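The Long Way to Castellanos

Ansel Abernathy packed food for the road the way his mother had, which was all at once and on the table where he could see it. He had 95 miles to drive to Castellanos and he wanted to be past the Zarside bridge before dark. In November that meant leaving by two.

His sister had already been in the kitchen. She had put the two tables together again, the way they did when the whole family came, and wiped them down, and then she had started bringing out things he had not asked for.

"You can't show up with nothing," she said.

"I'm not showing up with nothing. I'm showing up."

She went back to the pantry. He heard her moving jars.

The man he was going to see was his father's brother, who was eighty-one and had not spoken to anyone in the family since the sale of the house in Onska. There had been a letter. It was one page long and it said that he had a bad hip, that the dog had died, and that he would not mind company. He had signed it with his full name, as if to the bank.

Ansel had read it standing at the mailbox and then again in the truck. He worked 46 hours that week at Sundard Feed and thought about the letter for most of them. What he remembered about his uncle was mainly fruit. There had been a bowl in the front room in Onska, and the children were allowed one piece each, and his uncle stood there and watched them choose. Ansel always took the biggest apple and never finished it. His uncle ate what was left, core and all, and didn't say a word.

"Does he still have his teeth?" his sister called.

"He didn't say."

"Well, I'm putting apples in. He can cut them up."

She had found a basket somewhere, one with a bow on it, and he told her it looked like something for a hospital. She said a hospital was where people were glad to get things. He let it go. She got him a plate so he would eat before he left, and he sat down in front of it while she went to look for the bread.
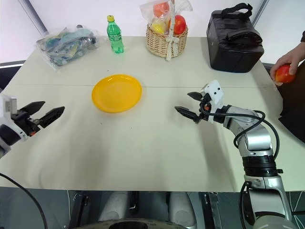 The table before he left, with the fruit in its basket.

He ate a sandwich standing up after all, because the chair was cold, and then he carried everything out to the truck in two trips. The basket rode on the seat beside him. He ran the belt through the handle and felt foolish and left it that way.

His sister came out to the driveway in her slippers. She had one more apple and she passed it to him through the window.

"That one's for you," she said. "Eat the whole thing."

He reached the bridge at a quarter past four. The river was high and brown and there was still light on the far bank. Route 24 began on the other side — he had forgotten how straight it was — and he drove with the apple in his lap until he saw the first sign for Castellanos. Then he pulled over by a fence and ate it.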